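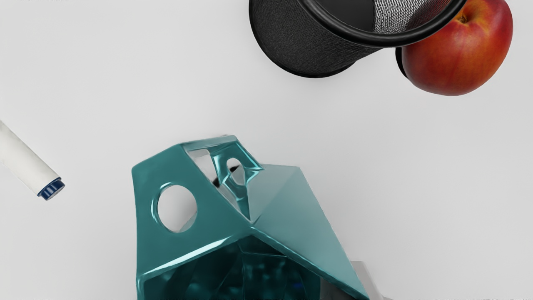
Attachment 1: peach and wire-mesh cup.

Ticket 428, Wutness Lantern Parade app
Opened 29 Dec 2020
Status: waiting on Sudix

Parade map puts the Haslam float in the river. Restarted app, float still in river. Cleared cache, float now in a different river.
Reinstalled 4 times. Schedule lists the same dance troupe for 60 slots, which seems a lot to ask of them.
Sudix suggests waiting for the February update. Festival ends before then. Reply sent, politely.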